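Tools for small hands: all about trowels

Hello, gardeners! I get asked all sorts of questions at our Sunthorpe garden club (why are worms pink? do slugs sleep?) but the one I get most is much simpler. Somebody holds up a trowel and says, "What's this one for?"

So I thought I'd write it all down. Get yourself a biscuit, because I do go on a bit when it comes to trowels.

What is a trowel?

A trowel is a tiny spade that you use with one hand. A big spade needs two hands and a foot, and it's meant for big jobs like digging over a whole vegetable bed. A trowel is for jobs you do kneeling down, with your nose nearly in the flowers. You can plant a bulb with it, pop a seedling into a pot, or dig up a dandelion that has decided to live in the middle of your lettuces.

Every trowel has two main parts. The handle is the bit you hold. The blade is the bit that goes into the soil. Blade sounds like a scary word, but on a trowel it just means the flat or curved part at the end. In between there's often a thin piece called the neck, and that's the part that bends if you try to lever up a great big stone. Please don't lever up great big stones! I have bent three trowels that way and I should know better by now.

Why is the blade curved?

Try this. Hold your hand out flat and ask a grown-up to pour some dry sand on it. Most of it slides off, doesn't it? Now cup your hand and try again. You can carry much more, and it stays put while you walk.

A trowel blade is made like your cupped hand. The curve holds the soil in so it doesn't all fall off on the way to the pot. The curve also makes the blade stronger. A flat piece of paper flops over when you hold it by one end, but if you bend it into a gutter shape it sticks out nice and straight. Go and try it, I'll wait.

Some trowels are wide and some are skinny. A wide one is best for scooping compost out of the bag. A skinny one is best for making a deep hole for a bulb, or for getting in between two plants without upsetting either of them.

Why are they such bright colours?

Grown-ups' trowels are often brown or black or dark green, and do you know what else is brown or black or dark green? The garden! I once put down a green trowel in a bean patch and didn't see it again until February, when all the beans had gone and there it was, looking very rusty and sorry for itself.

Bright tools are easier to find. They're also easier to sort, and sorting is my favourite part of tidying up (I know, I know). You pick a tray for each kind, and everything goes back to its own tray at the end. The dark blue tray has the trowels with purple blades and pink handles, and the yellow tray has the ones with lime-green blades and orangey-brown handles. Even the very littlest gardeners can manage that, and they're usually stricter about it than I am.

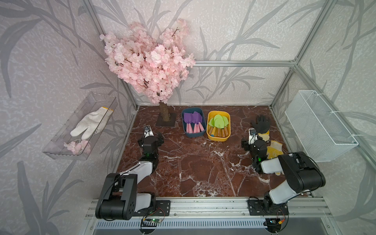 There's a trick to putting trowels in a tray, too. Point all the handles the same way, towards you. Then you can pick one up by the handle straight away, without grabbing a mucky blade. It also means that when you pass the tray to a friend you can turn it round first, so they get the handles. Good manners, garden style!

What about gloves?

You don't always need them. I like getting my fingers in the soil, and washing your hands with soap afterwards is a must whether you wore gloves or not. But gloves are very good for prickly jobs like roses and brambles, and for stinging nettles if they're thick enough. Knitted gloves are light and stretchy, but a nettle can get you through the little gaps in the wool or cotton, so ask for a thicker pair before you go anywhere near nettles.

Keep gloves in pairs if you can. I have a drawer at home with a great many left gloves in it and I have no idea where the right ones live.

Baskets are handy as well. A wire one lets the dry crumbs of soil drop through the holes, so you can give your potatoes or carrots a gentle shake on the way back to the kitchen and leave most of the mud outdoors.

Your turn: plant a pot of beans

You will need a trowel, a plant pot with holes in the bottom, some compost, a jug of water and a few runner bean seeds. One warning before you start: runner beans must never be eaten raw, so keep the seeds out of your mouth and away from little brothers and sisters.

First, put the pot somewhere you don't mind getting messy. Scoop compost in with your trowel until it's nearly full. Leave a gap at the top as deep as your thumb is wide, or the water will run straight over the edge and into your shoes.

Next, make a hole with the tip of the trowel. It should be 40 millimetres deep, and if you haven't got a ruler, push your finger in nearly as far as it will go. Drop one bean in. Cover it over and pat the top gently with the back of the blade — gently, it's a bed for a bean, you aren't making a road!

Make another hole on the other side of the pot and do the same again. Then pour on 300 millilitres of water, slowly, so the compost doesn't splash. Put the pot on a sunny windowsill and check it every day by poking the top. If it feels dry, give it a drink.

You'll have to be patient now. Beans usually take a week or two to come up, and the first thing you see is a bent green loop, like a tiny elbow pushing out of the soil. I've grown hundreds of beans and I still shout for everybody to come and look.

Looking after your trowel

Knock the loose soil off when you've finished, then rinse the blade and dry it with an old rag. Metal goes rusty if it's put away wet. Plastic doesn't rust, but it can go brittle and crack if you leave it out in the sun all summer, so bring that in as well.

Don't run with a trowel, and when you put one down, lay it flat with the blade facing the ground. Then back to the tray it goes, next to the others the same colour, with the handle pointing your way for next time.

If your beans come up, draw me a picture of them and bring it along to club. There's still plenty of room on the shed door.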